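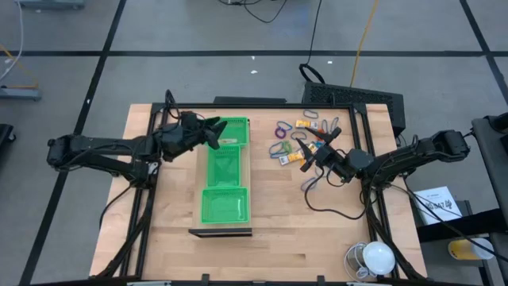 Fig. 1. Sorting station: two arms, three green baskets, rubber bands, hair ties and yellow packets.

Can it tidy a junk drawer yet? Project report, Lurnent group

1. What we wanted to know
Everybody has the drawer. Bands, hair ties, little packets of whatever. A person sorts it without thinking. We wanted to see if the two-arm table can do the same chore at a speed that makes sense for a home, or for a small shop like Sevine (they sort returns by hand, 2 people, every afternoon).

2. Task
Pile on the right side, baskets in the middle. Right arm picks, left arm takes care of the baskets. Bands in one basket, packets in another, anything the program isnt sure of in the third. Colors mixed on purpose. Time limit 30 minutes per session.

3. Results
353 pick attempts logged in October. Packets were fine mostly, flat but stiff enough to pinch. Bands are the problem. They fold, roll, hook onto each other. Worst case is a tangle: gripper closes on one band and lifts the lot. We counted that as a fail even if everything landed in the right basket, Lozano group counts it as a pass, so dont compare our numbers to theirs directly.

Dark bands got missed more then bright ones. Probably lighting, not tested.

4. Cost
Clivau quoted us over 2000 dollars for softer fingertips. Not in budget. Tried tape on the fingers instead, helped with packets, did nothing for bands.

5. So can it do the chore?
Packets yes, slowly. Bands no, not without a person close by to pull tangles apart. For Sevine we would not recommend it now. At home even less, the setup takes up more room than the drawer ever did.

6. To do
- rerun dark bands with better light
- shaking step before picking, to loosen the pile
- agree on pass/fail with Lozano
- fix timer script, it loses the last pick of every session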